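Trasville Sleep Study Seeks Parents of Children Ages 3 to 6

Parents and guardians of young children are invited to take part in a study of bedtime routines in Trasville and the surrounding towns. The study is run by Khokhar Family Research and begins in March. We need 206 households. Sign-up is open now and closes when all places are filled.

The study looks at what happens in the hour before a young child goes to sleep, and whether small changes to that hour affect how long it takes the child to settle. No medicine, supplement or diet is involved. Children are not tested in any way and do not need to come to our office.

Who can take part

You can apply if you have a child who will be between 3 and 6 years old on the first day of the study and who sleeps in your home at least five nights a week. Shift workers are welcome, and so are households where the child shares a room with a brother or sister. If you have more than one child in the age range, choose one for the study and keep to that child throughout.

We cannot accept children who are being treated for a sleep disorder or who started a new prescription within the last 34 days. Families who took part in our earlier Rovgate study are not eligible this time.

What you will be asked to do

The study lasts 22 nights. Each evening you will write down when screens were turned off, when the child got into bed, and your best guess at when the child fell asleep. In the morning you add any wakings you know of. Most parents finish both entries in a few minutes. The diary can be filled out on paper or on the Vandico website.

Halfway through, half of the households will be asked to change one part of the routine. This could be an earlier bath, a dimmer lamp, or a fixed number of books. The other half will carry on as usual. You will be placed in a group by random draw and cannot choose.

There is one phone interview at the start and one at the end. Interviews are held on weekdays and on Saturday mornings.

The sleeping place

During the first interview we ask what the child sleeps on, who else is in the room, and what kind of bedding is used. Please do not buy anything new for the study. Plain sheets, printed sheets, low beds, bunk beds and mattresses on the floor are all fine, and we would like the bedding to stay the same type from the first night to the last. Wash it as often as you normally do.
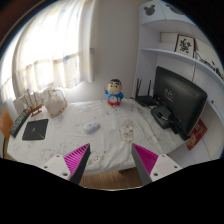
Payment

Each household that completes the diary and both interviews receives a $400 payment by check or prepaid card. If you leave early, you will be paid for the nights you recorded. You may leave at any time without giving a reason.

Privacy

Diaries are stored under a number, and names are kept in a separate file. Results will be published for the whole group only. Your records will not be shared with schools, doctors or insurers.

How to apply

Call the study desk or pick up a form at the front counter of the Trasville Public Library. Have your child's date of birth ready. We will call back within one week to go over the consent form, and you will have time to read it before you sign.

Related items
Evening Interviewers Wanted, Part Time
Results From the Rovgate Study
Call for Participants: School Lunch Survey
How We Store Your Information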